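**Can a town council hold a planning vote in closed session?**

Kohei Uchida
10/04/2019

Pradstead council voted on the Lornia Road energy plant behind closed doors. 100 residents had sent in objections and we only got the result. Is that allowed?
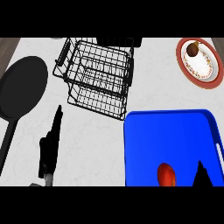 *Render: Munetby*

**Akihiko Hirano**

Depends on your state. Most let them discuss legal advice or a land price in private, but the vote itself usually has to be public. Ask the clerk for the minutes in writing - they should name the reason for closing the meeting.

**Nakajima**

Same thing in our town in August. We complained and they held the vote again. Same result, 3 against.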